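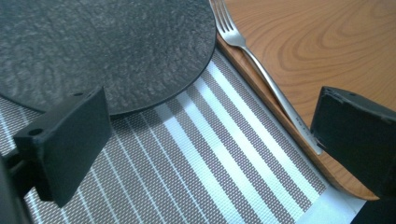

**Clekatness Table Tasks Group – handheld gripper recording**

Hi, and thanks for opening the README instead of going straight for the download script! This is the data card for Grender, our set of two-handed table recordings, and it doubles as the house rules for anyone who records, labels or re-uses it. I wrote most of it, so when a sentence starts with "I think," it's me and you're welcome to argue in the tracker.

Last edited September 2, 2026.

## What's in here

Short episodes of a person moving ordinary tableware with a pair of handheld grippers, one per hand. Plates, placemats, trays, forks, that kind of thing. Each episode folder has:

- `left/` and `right/` – the view from each gripper
- `head/` – the view from above the operator's eyes
- `notes.md` – whatever the operator felt like writing down
- `labels.json` – start, end, task name, outcome

There's no arm data. If you need joint angles, you want Patrício, our other repo, which is a different beast with its own card (and its own bugs, sorry).

## Rules for recording

These started out as a page of grumbling in a shared doc back in August, and they've been tidied up a bit. They apply to everybody, me included.

### Before you press start

1. Check both grippers open and close all the way. Squeeze each one three times and watch the width reading come back to the same value.
2. Wipe the lenses. Yes, again.
3. Get the cables behind your wrists. A cable lying over the work area can drag a fork halfway across a placemat and you won't feel a thing.
4. Look at the floor where you're going to stand. Power strips and stand legs love ankles.
5. Say the task name out loud, then type it. I know it feels silly, but it's cut down on mislabeled episodes a lot.

### While you're recording

Move at the speed you'd set a table for a friend. New operators tend to go in slow motion – I did too – and the result is a gripper that hovers forever and then lunges at the end.

Keep both hands in play even when only one of them has a job. The idle one should rest open, close to the thing it would help with, and it shouldn't be parked out of view. We want the whole posture, waiting included.

Please don't fix the layout with your bare fingers during an episode. If the fork rolls off the edge of a tray, you've got two choices: recover it with the grippers, or stop and mark the episode `aborted`. Both are fine! Recoveries are some of my favorite episodes in the set. What isn't fine is a hand sneaking in and the label saying `success`.
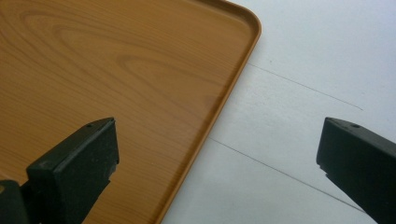

Another one that comes up all the time is gripping rims. Trays and plates should be approached so the fingers end up on either side of the rim, with the gap open well before you get there. Don't press down on the flat part and slide. It works on some surfaces and then teaches a habit that's terrible everywhere else. If you can't get a finger around the rim, nudge the object toward the edge of the table surface first and count the nudge as part of the task.

Seams and joints in the surface are allowed, by the way. I've been asked whether we should cover them up, and my answer is no, leave them. Same for glare, within reason. If you can't tell where the edge of a shiny object is on the preview, move the lamp a bit and start over.

### After each episode

Watch it back at double speed before you save. I mean the whole thing, all 3 views. Then fill in the outcome using only these words:

| Label | Use it when |
|---|---|
| `success` | final layout matches the task, no bare-hand contact |
| `partial` | at least one object ended up where it should |
| `aborted` | you stopped on purpose |
| `fault` | tracking, a camera or a gripper misbehaved |

No "almost success." Donal Dunne tried to add that one and we had a long and very friendly disagreement about it, which you can read in the closed issues.

## Session limits

- Up to 50 episodes per operator per session. Past that the wrists get tired and it shows in the motion.
- A break after every 9 episodes. Put the grippers down and walk off.
- 2 people in the room: one recording, one watching the previews. The watcher can call a stop at any time and doesn't have to explain it.

That last one matters more to me than anything else on this page. A stop is a stop, even if the operator thinks the take was going great.

## Privacy and people

Hands and sleeves are fine and they're expected. Faces aren't. If someone walks through the background, delete the episode, and please don't blur and keep it – we tried that and kept missing frames. Phones, badges and anything with an address on it stay away from the table. Operators sign the consent form once and can pull their episodes out later, for any reason, by sending us the operator code. 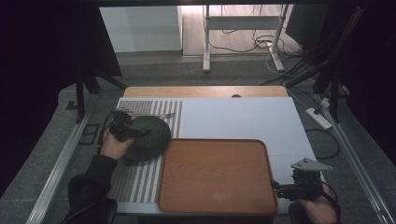

*One gripper over the disc, the other at the tray, seen from the head view.*

## Layouts

The base layout uses a tray, a round dark disc-shaped item, something striped underneath and a metal utensil. Change one thing between episodes, not everything at once, and write down what you changed. Rotating the tray counts. Swapping the utensil counts.

Leave the room as it is. I'd much rather have cables and furniture legs in the background than a lovely clean backdrop that no one's home will ever have.

## Known problems

- In older head-view files the clock drifts a little against the gripper views. Use `align.py`, it handles most of it.
- Dark gripper fingers over a dark plate give the segmentation script a hard time. Check those masks by eye.
- A few `notes.md` files are in Portuguese. They're good notes, so I left them alone.

## Re-using this

Train on it, poke at it, publish with it. If you put the resulting policy on a real arm, run it slowly first, with someone's hand on the stop button and nothing breakable on the table. The Billness checklist in `docs/` is what we use for that, and you can copy it as is.

Found a wrong label? Open an issue with the episode ID and the word you think it should be.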